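4. Clearing the lid and closing the box

You've filled your Kidonari storage box, well done! Now for the part people tend to rush. The lid is a lovely big flat surface, so it collects things while you work: wrappers, tissues, the last bite of whatever you were snacking on. Give it a proper clear before it goes on.

1. Put the lid down near a window if you can. Crumbs show up beautifully on glossy white plastic in daylight.

2. Pick off the paper first. Red envelopes, sweet wrappers and tissues all go in one pile, to be sorted in step 4.

3. Lift off any food next, in one piece if it will let you. Pastry flakes love the moulded ribs and the little notches near the rim, and a soft dry brush (an old toothbrush is brilliant) gets them out in seconds. 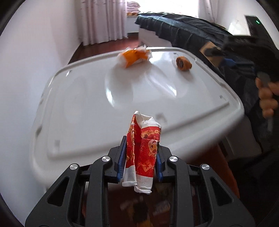
Can I wash the lid in the dishwasher?
Please wash it by hand. Warm water and a drop of washing-up liquid are plenty, and the heat of a dishwasher can warp the rim so that it no longer clicks shut.

4. Sort your paper pile. Unfold anything crumpled and look inside before you throw it out! Ute Hamann, who tested this guide for us in Neddale, once found a 2,000-yen note in a folded bit of festive paper, so we're quite firm on this one.

5. Wipe the recessed panel with a damp cloth, working from the middle outwards, and dry it with a clean towel.

6. Set the lid on the box and press the four corners, then run your hand along each long side until you hear the clicks.

Note: The box slides under most beds with a clearance of 7 inches or more. Measure from the floor to the underside of the frame, and lift any overhanging quilt out of the way first.

Caution: Never store food in the box with bedding or clothes, even wrapped. Don't stand or sit on the lid.

Caution: Scouring pads will dull the shine for good.

Spare lids are sold separately as part 657. If yours arrives with a rim that won't sit flat, leave it on a level floor overnight at room temperature and try again in the morning. It usually settles down nicely.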